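The Props Table

Tsion Hailu got the job because she owned a van. Sirkka Riihimäki told her so on the telephone. The Alemayehu company had taken the back hall at Nundholm until the end of the season, and they needed a person to fetch things, look after them and put them out in the right order.

"Have you worked in a theatre?" Sirkka asked.

"No. I worked in a school kitchen."

"Then you know about trays," Sirkka said, and gave her the address.

The hall had been a grain office and still had hooks in the walls for the sacks. Wubit Alemayehu had hung black cloth over most of it in January. She had also painted the long table black, then the ledge behind it, then, with what was left in the tin, the inside of the door. It was hard to find the door after that. Tsion put a strip of white tape beside the handle on her first morning. It was gone by her second and she put another one up.

The play was called Trotomance. It had two parts for women and one for a man who never spoke. Ayantu Wako played the elder sister, who has come home to clear their mother's kitchen. Adanech Yimer played the younger, who has never left it. They divide the things between them, and by the end they are no longer speaking. Tsion read it in the van with a sandwich on her knee. She thought the elder sister was in the right, and that the writer did not agree with her.

There was a list of props, typed, with Wubit's corrections in green. It asked for an enamel basin, a wooden tray with handles, six cups and a copper pan.

"We haven't the money for copper," Wubit said. "What have you got in your van?"

Tsion had what she had brought away from the school when the kitchen closed. The cook had told her to take anything she liked, and she had taken more than she liked, because the alternative was a skip. She carried in a box and set two of the things on the table so that Wubit could look at them under the lights.
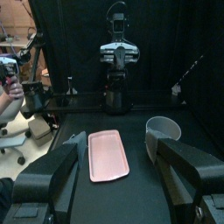
The tray and the bucket, as Wubit first saw them.

"It's very pink," Wubit said.

"It's plastic. It won't break if she throws it."

"Does she throw it?"

"Page 9."

Wubit looked up page 9. She had written it herself, but long ago, and it had been through many hands. She read it through with her lips moving and then laid the script face down.

"On black it looks as if it's floating," she said. "I wanted something brown. Something a family would have."

"My family had one like it," Tsion said.

This was true. Her mother had kept it on top of the fridge and brought it down when people were ill. You knew you were really ill when you heard it scrape. It was a different pink, paler, or perhaps it had only been washed more. Tsion did not say any of this because Wubit had already moved on to the bucket and was turning it round by the rim.

"And this is the basin?"

"If you want it to be."

"It's a bucket."

"They could wash cups in a bucket."

Wubit said she would ask Sirkka, and that meant yes.

They rehearsed in the evenings, when Adanech had finished at Jivis. She sold curtains there, and had opinions about the ones in the hall. The cloth was a decent weight, she said, but it had been folded damp and never steamed. She would stand in the middle of a speech and look at a crease.

"Adanech," Sirkka would say from the chairs.

"I'm thinking."

"Think towards the front."

Ayantu was easier. She arrived with her lines learned and her shoes in a bag, and she did the thing with the tray the same way each time. She picked it up by the far end, tipped it to see whether there was anything on it, and put it down again a little crooked. Adanech then had to straighten it. It wasn't in the script. They had found it by accident, and Sirkka had told them to keep it, and Tsion marked the spot with a bit of tape so that the tray would always start in the right place.

She liked that part of the work. She would come in before anyone else and lay things out, and then go and sit where the audience would sit and see whether it looked like a kitchen. It didn't, quite. It looked like a few things on a table in the dark. But when Ayantu walked up to it and rested her hand on the edge, it became one, and Tsion could have told you where the sink was.

In the second week there was a quarrel over the bucket. Adanech wanted water in it. She said she could not wash cups in nothing, her hands felt stupid. Sirkka said that with water there would be water on the table and then on the floor, and Ayantu had to cross that floor in leather soles. Wubit said the mother's kitchen had been dry for years. That was the point of the scene.

"Where does it say so?" asked Adanech.

"It doesn't say so. It's why she cries."

"I thought I cried about the cups."

Wubit took off her glasses. Tsion, who had been told she was not to speak at rehearsals, went and fetched a tea towel from the van, one of the thick ones, and put it in the bottom of the bucket. Adanech pushed her hands down into it. She turned them over once or twice.

"That's better," she said. "That's like something."

They did the scene again from the top. When Adanech lifted her hands out she shook them, as you do, and Ayantu stepped back to keep her dress clear. Sirkka wrote something down and did not say what it was.
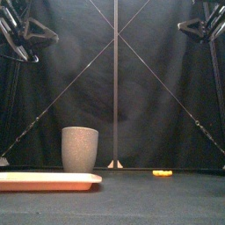
2. The Get-Out

Trotomance ran for 9 nights. The hall held 200 and was never full, though on the fourth night a coach party came from along the coast, having been promised a comedy, and laughed all through the first half. Ayantu said afterwards that it had gone better. The notice in the Nundholm paper was dated March 6, 2024, and praised the acting and the cloth. Adanech cut it out and took it to work.

Wubit had hoped to make 1000 after the rent. She made enough to pay everyone and to buy back the tin of paint she had borrowed from her brother.

On the last night they struck the set as soon as the chairs were clear. Sirkka was good at it. She went up the ladder herself and handed down the lights, and she had everyone coiling flex the same way. Wubit sat at the side with the script on her lap, being asked about things.

"Does this go back?"

"Yes."

"Does this?"

"I don't know whose that is. Leave it."

Tsion packed the kitchen last. She had brought the same box, and she wrapped the cups in the tea towels and stood them in the bucket, where they fitted if you put one on its side. The tray would not go in flat. It had been thrown every night and there was a white mark along one corner now, but it had held. She rubbed at the mark with her thumb.

Ayantu came over in her coat.

"Could I have that?" she said. "If it isn't wanted."

"It's only plastic."

"I know what it is."

Tsion found that she did not want to give it up, and it surprised her. She had four more in the van. They were stacked behind the passenger seat and they rattled on the hill. She could have gone out and brought in any one of them, and nobody would have known it from this one except for the corner.

"There are others," she said. "Cleaner ones."

"I don't want another one," said Ayantu.

It was nearly her line from the play. Both of them heard it. Adanech, who was up on a chair unhooking the cloth, heard it too and turned round with her arms full.

"Don't you dare," she said. "I've had that every night since January."

So Tsion held out the tray. Ayantu took it by the far end, tipped it, saw what she was doing and stopped. Then she put it under her arm and went to look for the door. The tape had come off again. Tsion could hear her feeling along the wall for the handle, and she put down the box and went across to help.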